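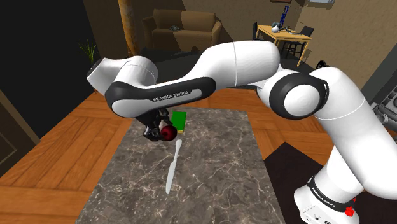

Can the public see the robots at an open day?

Visitors are welcome at every open day and may watch each demonstration from start to finish. Children under the age of twelve must be accompanied by an adult.

About the Nedgate School of Automation

The Nedgate School of Automation prepares technicians and operators for work with robots in factories, warehouses, kitchens and care homes. The School has 186 students enrolled in its day and evening programs and employs a teaching staff of 49. Instruction is given at two sites: the main building on Skorkgate, which contains the classrooms and the simulation laboratory, and the Bunus Workshop, where students learn wiring, maintenance and safe shutdown.

Our Open Day

The School opens its doors to the public each October. The day begins at 9:30 a.m. in the Skorkgate entrance hall with a short welcome from the Director, Femi Edet. Guests are then taken in small groups to the simulation laboratory and, after lunch, to the Bunus Workshop. Families, employers, schoolteachers and prospective students attend in equal standing, and no technical knowledge is expected of them.

The Household Tasks Demonstration

The simulation laboratory presents the Household Tasks Demonstration, which is prepared by second-year students as part of their assessed work. It is shown entirely in simulation. A computer-rendered Franka Emika arm is set at a marble tabletop in a furnished room, with a silver table knife and a small dark red sphere among the objects within its working area. Students explain how an arm is told where an object is, how it chooses an approach, and why a smooth, round object and a thin, flat one call for different grips. Guests may ask for a task to be repeated at a slower speed.

The School teaches in simulation before it teaches on equipment. A student may try a movement many times, study the errors and correct the program without risk to persons or property. Admission to practical work at Bunus requires a passing grade in the simulation course and completion of the safety module.

The Eide Program

The Eide Program allows local high schools to arrange a visit of their own outside the open day. A visit lasts one morning and includes a demonstration, a supervised programming exercise and a discussion of careers in automation. The School has received visiting classes under this program for five years. Teachers should apply in writing at least one month ahead and state the grade level of the class.

Information for Guests

Admission to the open day is free. Guests are asked to sign in at the front desk and to wear closed shoes for the workshop portion of the tour. Photography is permitted in the simulation laboratory but is restricted at Bunus. Both sites have step-free access. Requests for sign language interpretation should be made to the Office of Admissions two weeks before the event.

Last updated: October

Contact the Office of Admissions | © Nedgate School of Automation. All rights reserved. | Back to top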